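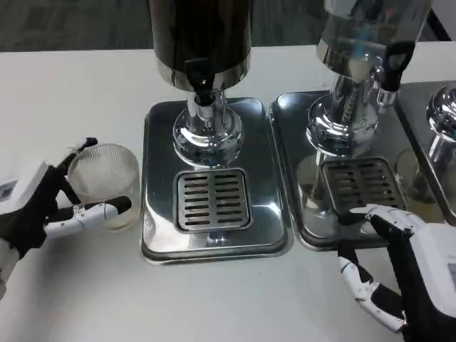
ホーム | カテゴリ | 新着の相談 | ログイン

ドリンクディスペンサーの蛇口からぽたぽた漏れます

投稿者:Nunora
町内の集まりで麦茶を出すため、コック付きのディスペンサーを使っています。先週の火曜日に洗ってから、レバーを閉めても水滴が止まりません。一晩で受け皿に底が隠れるくらいたまります。パッキンは外して洗い、元に戻したつもりです。買い替えるしかないでしょうか。容量は16リットル、買って3年目です。

Essam Ghoneim
まずパッキンの向きを見てください。片面だけ溝がある型だと、裏返しに入れただけで漏れます。次にコックを外し、弁の当たる面を指でなぞって、茶渋や水あかのざらつきがないか確かめます。ざらついていたらクエン酸を溶かしたぬるま湯に30分つけて、歯ブラシで軽くこすってからよくすすぎます。金属たわしは傷になるので使わないこと。
それでも止まらなければパッキンの寿命です。外径をノギスで測って、食品用シリコンの同じ寸法のものを探してください。うちのは外径19ミリで、金物店で買えました。本体とコックのつなぎ目から漏れている場合は別の話で、内側のナットの増し締めで直ることが多いです。締めすぎると割れます。

Holst
うちも漏れたので買い替えました。安いのはだめですね。

Cornano
コックだけ部品で売っているメーカーもあります。型番は底か背面のシールに書いてあるはず。届いたら、水だけ入れて半日置いてみてから使うほうがいいです。あと、甘いジュースを入れた日はその日のうちにコックまで分解して洗ってください。翌日だと固まって動きが渋くなります。

Nunora(相談者)
パッキン、裏返しでした。入れ直したら今のところ止まっています。ありがとうございました。

お問い合わせ | 利用規約 | © Zenaleo くらしの相談室 | ページの先頭へ戻る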